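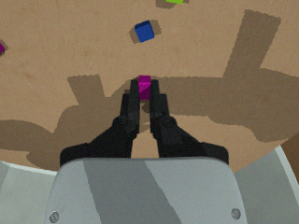 Miloslav Vlček reckons club motocross should scrap the 921 rule and let anyone with a licence line up for the final round. He wrote to me after my last column to say the rule keeps paying riders at home while the gates sit half full.

I can see why he's annoyed. Under the series rules a rider needs 91 points from the earlier rounds to start at Mitumham in November. Rule 921 says so in one line and gives no exceptions. If you break a collarbone in the second round, your year is finished, even if you're fit again months before the final.

I still think the rule should stay, with changes. Mitumham is a rough, fast track and the first corner is narrow. Last season 193 riders entered across all classes, and practice ran late every time a slow group got mixed in with a quick one.

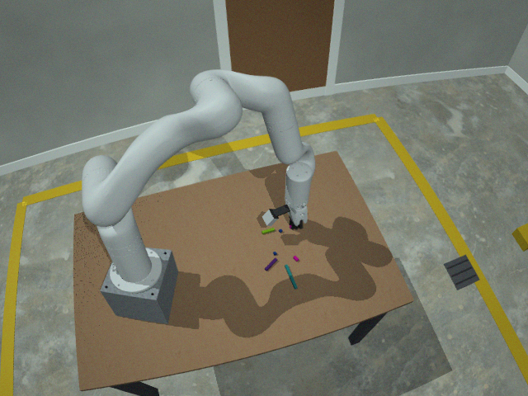
What I would change is the way points are handed out. At present only the top fifteen in each moto score anything. A kid on an old bike can finish every race at Vodow and Itano and go home with zero. Pay points down to thirtieth – the timing system already records them all – and most regulars would qualify without trouble.

Injured riders should get a medical pass, signed by a doctor and good for one season. Darmawan Tuhumury missed out last year while sitting fourth in the clubman class, and he had paid his $872 season entry in full. He got none of it back.

The riders' meeting at Vondráček Park will vote on Miloslav's motion before the next round. I'll be voting against it and putting up my own.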